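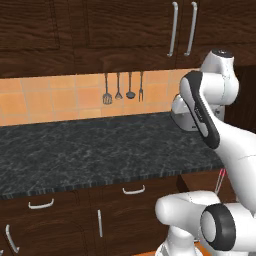
Humard Updates Test Rules for Kitchen Robots

September 29, 2026

Humard, the trade group for makers of home robot arms, has published a new set of rules for testing kitchen machines in simulation before they are tried in real homes. The rules take effect in February and apply to all members.

Under the new text, a company that reports a success rate from simulated kitchens must also say how many different room layouts were used. The minimum is 10. Past reports often gave one figure from one room, and buyers had no way to tell how the arm would do with a different counter height or cabinet depth.

Members must also publish the starting position of the arm for each test, the distance between the gripper and the nearest wall, and any contact with cabinets or counters during a run. A run in which the arm touches a fixed surface by accident can no longer be logged as a success, even if the task is finished.

"People were counting those as passes," said Sorcha Geraghty, who led the drafting group. "In a house, that is a dent in a door or a cracked tile."

The group looked at 399 test reports sent in by members over 3 years. Nearly half did not mention contact at all, Geraghty said. The reports will not be released, but a short summary is attached to the rules.

Clivach, which makes a counter-mounted arm, said it already records contact and expects few changes. Corrigan, a smaller firm, asked for more time. Its head of testing, Finbarr Rafferty, said rebuilding the company's simulated rooms to meet the layout rule would take most of the winter.

"We support it, but we have five people on this," Rafferty said. "The date is tight for us."

Humard said firms may apply for a delay of up to 3 months if they label older results as not tested under the current rules.

A separate section on hot pans and open flame was left out of this version. It is being written with the Drirkarell test lab and will be sent to members for comment next year. The full rules are free to download from the Humard site. Printed copies can be ordered by members.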